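怎样用好一个木头杯架：选购、安装、挂杯子、清洁

大家好。中文不是我的母语，我学了很多年，写得还是比较慢，请大家原谅句子有一点硬。我在家里和在办公室的茶水间都用杯架，前后用过好几个，有好用的，也有不好用的。朋友Carter Vachon搬家以后问我应该买哪一种，我给他写了一封很长的邮件，后来觉得可以整理一下放在这里，别人也可以看。

我说的杯架，是中间一根立柱、旁边伸出短木棍、下面一个底盘的那一种。有的地方叫“杯树”，我觉得这个名字很好听。挂在墙上的和放在抽屉里的，我没有用过，所以不写。

一、先看你的杯子

很多人先买杯架，回家才发现杯子挂不上。请先把你每天用的杯子拿出来，放在桌子上看一看把手。

把手的洞要能让木棍穿过去，还要有一点空。如果你的手指穿过去已经很紧，这个杯子多半不适合挂。有的杯子把手很小，只能用两个手指捏着，这种杯子放在柜子里比较好。没有把手的杯子当然也放在柜子里。

再看杯子的重量。我有一个很厚的陶杯，是在Bennani的小店买的，空的时候就很重。这样的杯子可以挂，但是要挂在下面，后面我会再说。

最后看杯子的高度。杯子挂上去以后是斜的，杯口会碰到下面一层的木棍或者桌面。买之前用尺子量一下最高的杯子，再量一下杯架最下面一层木棍离底盘有多远。我第一次没有量，结果最高的那个杯子一直站在底盘上，看起来像挂着，其实是站着。

二、选杯架的时候看什么

第一是底盘。底盘要平，要够宽。在店里把杯架放在平的地方，用一个手指轻轻推立柱的上面。如果它很容易就晃，挂了杯子以后只会更晃。圆底盘转起来方便，方底盘靠墙角比较省地方，我自己喜欢圆的。

第二是木棍的角度。木棍应该往上翘一点。如果是完全水平的，杯子会慢慢滑到外面来，有人从旁边走过去碰到桌子，就可能掉。木棍的头最好是圆的，太尖的会刮到杯子里面的釉。

第三是木头的表面。浅色的木头看起来干净，可是水印和茶印也比较明显。深色的相反，灰尘明显。请用手摸一遍，特别是木棍和立柱连接的地方，有毛刺的不要买，或者买回家自己用细砂纸磨一下。

第四是数目。一家两三个人，不需要很大的。木棍越多，杯子之间越挤，拿一个的时候会碰到旁边的。我以前在Presard买过一个很高的，挂满以后像一棵圣诞树，很漂亮，每天早上叮叮当当，邻居大概也听见了。那个杯架花了2,085，对我来说太贵，后来送给了亲戚。现在用的这个只要200，是Londwood的，我更满意。

三、安装

有的杯架买来就是整个的，有的要自己装。自己装的一般分成三种零件：底盘、立柱、木棍。

先装立柱和底盘。把底盘翻过来，螺丝从下面穿上去，用手转几圈，觉得正了以后再用螺丝刀拧紧。不要一开始就用很大的力气，木头的洞会坏，坏了以后立柱永远是歪的。

然后把它站起来，从两个方向看一看，前面看一次，侧面看一次。歪的话，松开一点再调。

木棍插进洞里，一边转一边推。有的说明书要求用木工胶，我的做法是先不用胶插好，挂几个杯子试一天，确定方向都对了再拿下来涂胶。胶只要一点点，多的马上用湿布擦掉。涂胶以后放一个晚上，第二天再挂杯子。我一般星期六晚上做这件事，星期天早上在家喝咖啡就用别的杯子。

底盘下面可以贴软垫。贴四个小的比贴一个大的稳，请贴在靠外面的地方。贴完再用手指推一次，和在店里一样。

四、放在哪里

杯架要离水壶和咖啡机近，但是不要在蒸汽的正上方或者旁边。木头常常吃蒸汽，颜色会变，连接的地方会松。我在家里把它放在水壶的另一边，中间隔着糖罐。

不要放在桌子的边上。伸出来的木棍比底盘宽的话，人的袖子会挂到。我的毛衣挂过一次，幸好杯子没有掉。

也请看一下后面的墙。杯子挂满以后会占比较大的地方，如果后面有插座，要留出手的空间，不然每次插水壶都要先搬杯架。插座旁边不要挂还在滴水的杯子。

还有，杯架不要放在太阳直接照的窗台上。有一个夏天我放在那里，立柱裂了一条小缝，从上面一直到中间。

五、怎样挂杯子

顺序很重要。从下往上挂，重的在下面，轻的在上面。挂了左边一个，下一个就挂右边，这样重量两边差不多。拿的时候反过来，先拿上面的。 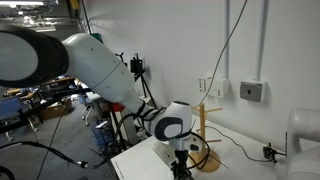 如果只有两个杯子，请不要都挂在同一边。很多人觉得两个杯子很轻，没有关系，但是两个厚的陶杯在同一边，碰一下就可能倒。一个人住的话，我建议挂在下面一层的两边，上面空着，空着的木棍可以挂泡茶的小网，或者一条很薄的擦杯布。

杯口的方向也要想一想。我喜欢让把手朝上、杯口朝外面一点，这样拿的时候手指直接进去。杯口如果都朝着立柱，里面不容易干，几天不用会有味道。

洗完的杯子先倒着放在布上，等水不滴了再挂。刚洗完就挂，水会沿着木棍流到立柱的洞里，那个地方最难干，时间长了会发黑。急的时候，用布把杯子里外擦一次，把手里面也要擦，那里常常藏着水。

六、清洁和保养

平时用干布擦就够了。每个星期把杯子都拿下来一次，先擦木棍，再擦立柱，最后擦底盘。底盘和立柱连接的那一圈灰尘最多，可以用旧牙刷。

有茶印的话，布上放一点点洗洁精，拧到很干再擦，然后用清水的布擦一次，放在有风的地方。不要泡在水里，也不要放进洗碗机。我的同事放过一次，木棍掉出来一半。

每年我会涂一次油，一般在四月，那时候我们这里天气比较干。用可以接触食物的木器油，我用的是Catel的小瓶，别的牌子应该也可以。涂薄薄一层，等十五分钟，把多的擦掉，再放一天。没有干就挂杯子，把手上会有油的味道。原来表面有漆的杯架不需要涂油，涂了也进不去，只会黏。

七、常见的小问题

木棍松了：拔出来，把旧的胶轻轻刮掉，重新涂胶。如果洞已经变大，在木棍的头上包一层很薄的纸再涂胶，我这样修的已经用了两年。

杯架转的时候有声音：看看底盘下面有没有沙子或者糖。糖很常见。

底盘站不平：先换一个地方试，有时候是桌子不平。真的是底盘的问题，就在短的那一边加一层软垫。

杯子总是滑出来：在木棍靠外面的地方套一个透明的小橡皮圈。不太好看，可是有用，家里有小孩或者猫的时候我会这样做。

发黑的小点：可能是霉。用细砂纸磨掉，擦干净，完全干了以后涂油。如果点很多，而且已经进到立柱的洞里，我会换一个新的，杯子毕竟是要放到嘴边的东西。

如果有人用过竹子的杯架，请在下面留言告诉我会不会裂，我正在想要不要给办公室买一个。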